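Laver la laine à la main : vos questions, mes réponses

Je tricote et je vends mes modèles en ligne depuis la cave de l'atelier Giveo, et les mêmes questions reviennent toujours dans ma boîte mail. Alors je les ai rassemblées sur cette page, ce sera plus simple pour tout le monde !
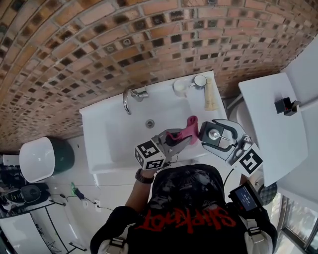

Je mets la page à jour quand j'ai un moment, en général en février quand les commandes se calment. Si votre question n'y est pas, écrivez-moi.

Est-ce que je dois vraiment laver mon pull à la main ?

Ça dépend de l'étiquette. Si la laine est marquée « superwash », la machine passe très bien, programme laine, essorage doux. Pour tout le reste (mérinos non traité, alpaga, mohair, shetland), moi je lave à la main et je dors tranquille. J'ai feutré un gilet à torsades dans ma première machine, il irait maintenant à un ours en peluche.

À quelle température ?

Tiède, voire fraîche. Si l'eau vous paraît agréable pour un bain, c'est déjà trop chaud. Et surtout la même température pour le rinçage, car c'est le choc entre le chaud et le froid qui fait des dégâts, surtout si on frotte en même temps.

Quelle lessive utilisez-vous ?

Une lessive spéciale laine sans rinçage, la Uvo, que je prends en petit bidon. Un bouchon suffit largement pour un pull adulte. J'ai longtemps utilisé du shampoing doux et ça marche aussi, il faut juste rincer plus longtemps. Évitez la lessive classique, l'assouplissant et les produits avec enzymes – les enzymes s'attaquent aux fibres animales.

Combien de temps je laisse tremper ?

Un quart d'heure, vingt minutes si le col est un peu sale. On appuie doucement pour que l'eau traverse les mailles et on laisse faire. Pas de frottement, pas de torsion, même si ça démange !

La couleur dégorge, c'est grave ?

Un peu de couleur dans l'eau au premier lavage, c'est normal, en particulier avec les rouges et les bleus foncés. Je lave toujours ces coloris à part. Pour un jacquard avec du blanc, je tricote un échantillon et je le lave d'abord, ça m'a sauvé un bonnet ou deux. Si l'eau reste très colorée après plusieurs rinçages, contactez le teinturier.

Comment essorer sans déformer ?

Pressez le pull en boule entre vos mains, sans le tordre, puis roulez-le dans une grande serviette éponge et marchez dessus. Oui, avec les pieds ! Soutenez bien l'ouvrage quand vous le sortez de l'eau : un pull de 300 g sec pèse bien plus lourd mouillé et les manches s'allongent à vue d'œil.

Et pour le séchage ?

À plat, sur une serviette sèche, loin du radiateur et du plein soleil. Je retourne le pull à mi-parcours. Un châle en dentelle, je le bloque avec des épingles inoxydables sur des tapis en mousse.

Mon pull a des bouloches, il est de mauvaise qualité ?

Pas forcément. Les laines douces boulochent souvent sous les bras et là où frotte le sac, surtout les premières semaines. J'ai un petit peigne Ostrowski qui fait ça très bien, à passer à sec et sans appuyer.

À quelle fréquence faut-il laver ?

Bien moins que vous ne pensez. Je lave mes pulls deux fois par hiver, plus un lavage avant de les ranger au printemps (les mites adorent la laine portée). Entre-temps, une nuit à la fenêtre et c'est reparti.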